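Print this article | E-mail to a colleague
August 2022
Hafiz Wattimena

4. The looped rail and its clips

Of all the drying aids we came across in the Zodthorpe homes, the looped rail was the one I most looked forward to studying. It is a humble thing. A single bar carries a row of moulded loops along its underside, and each clip hanger hooks into a loop of its own, so that small items can dry side by side without touching. Of the 118 households that answered our questions, 44 owned a rail of this type and 17 used one every day. I had expected far fewer, and was delighted to be wrong!

What makes the rail interesting is how little it asks of the person using it. A folding rack has to be opened, placed and loaded in some sort of order. A looped rail simply stays up, and the clips can be left hanging between washes, ready for the next lot. Several people in the Ngui flats told us they thought of the empty clips as part of the rail itself and would not dream of putting them in a drawer.

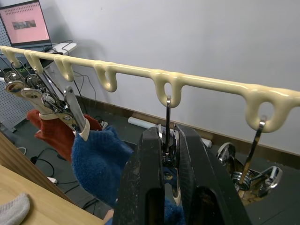
Hafiz Wattimena

Figure 4. Cream looped rail with metal clip hangers. The hanger on the right-hand side shows the hook and sprung jaws discussed in section 4.1; a cluster of others hangs together at the left.

4.1 Bunching

Clips tend to gather. This came up in nearly every conversation, and I find it a lovely problem because it is so ordinary. People hang from one end – usually the end nearest the door or the washing machine – and fill the neighbouring loops first. The long metal arms then overlap, and freeing one clip can mean lifting two or three. The Prakine households dealt with this by leaving a loop free after every pair of socks. Others gave the whole bar a good shake and hoped for the best.

Spacing matters for drying too. In the Kikance trial, run the previous December in an unheated room, thick knitted socks hung with a gap were judged ready to wear 45 minutes sooner than the same socks hung close together. The difference was smaller for thin cotton.

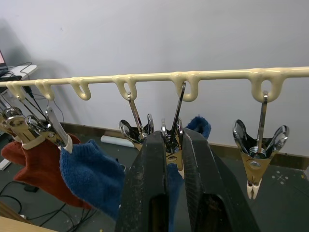

Knitted socks deserve a word of their own, as they were the item people most often named when we asked what the rail was for. They are heavy for their size when wet, and they stretch if hung by the toe. Most people clip them at the top and let the foot droop, which keeps the cuff in reach of the clip and lets the water run down to the toe. A few clipped both socks of a pair together to save sorting later – a habit I have since taken up at home with great pleasure, although it does slow the drying of the cuffs. We return to pairing in section 5, where the same question comes up for gloves.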